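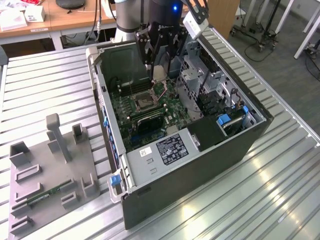

Anyone who has ever built a computer at the kitchen table remembers the processor. The rest of the job is mostly patience and cable tangles, but the processor makes you hold your breath, and it was the processor that the people at Kinitia kept coming back to when they talked about what a robot ought to be able to learn with its fingers.

Their project is called Truka, and I spent a long, happy February afternoon with it (I had planned on an hour!). The idea behind it is easy enough to say over coffee. Most assembly robots are told where everything is, down to a hair, and they do fine until somebody nudges the table. Truka starts from the other end. A person guides the arm through each job by hand, picking up a memory module or setting a chip in its holder, and the software learns from those runs what a good one looks like from the camera's side. The team recorded 592 of them, which took most of a winter and, I was told, a great deal of tea.

What makes the method different from its older cousin, Petov, is what it does with the bad runs. Petov threw them out. Truka keeps every fumble and studies the last moments before things went wrong, so that when the arm finds itself drifting toward the same trouble it backs off and lines up again.
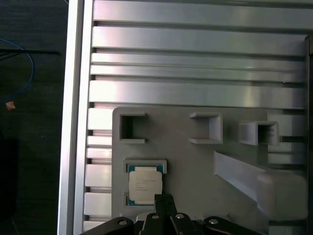 Does it help? On the chip task, Petov got the part seated in 60 tries out of every hundred, and that was on a good day with the lights just so. Truka managed 4 failures in its last hundred, using the same arm and the same fixture, and it held up nicely when the plate was shifted a little between tries. The whole training run takes around 700 minutes on one machine, so you can start it before supper and have something to test after breakfast.

There are still things it can't do, and loose cables are the big one, floppy as they are and never lying the same way twice. A second method, Didenko, is being built for those, and I've been promised another visit once it can plug in a drive without help.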